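September 2, 2023

Power went out at 22 minutes past something this morning. I can't be more exact because the stove clock is my only honest clock and it was busy blinking.

The new backup unit got its first real try. I bought the Wulley last March after reading reviews for most of a month, and until today it has sat under the desk doing nothing but humming and costing me money. The modem stayed up. The lamp stayed up. The computer stayed up long enough for me to save one file and admire myself for owning a backup unit, and then the thing started to beep.

The beep needs its own paragraph. It comes four at a time, with a pause just long enough to make you think it has changed its mind. The manual says you can silence it by holding the front button, and then on the next page says the front button turns the whole unit off. Same button. The difference is how long you hold it, and the manual keeps the number of seconds to itself. I held it too long. So ended the first real try.
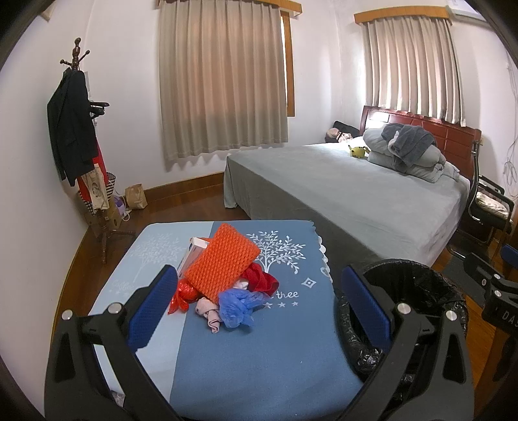 The old batteries have to go somewhere, and I put off dealing with them again. Two are from the Minja, which died in its second winter, and one is from a Grara I bought used and should have left where I found it. The town drop-off wants the terminals taped, so I went looking for tape and got as far as the small table with the blue cloth, the one with the white tree on the darker side and "tree" written underneath in case of doubt. No tape. There was tape there once. I remember it clearly, which is worth nothing at the drop-off.

After lunch I did the math on run time, which I should have done before spending anything. My stuff draws 63 watts with the screen on. The box says 24 minutes at "typical load," and typical load is described in a footnote, and the footnote sends you to a website. On the website it is a drawing of a house.

Wrote to Windeo, who sold me the thing, and asked about the button. They gave me case number 1738 and a link to the manual.

Power came back while I was typing that. The stove is blinking again and I've decided to let it. Plugged the Wulley back in to charge. Green light, small hum. Still need tape.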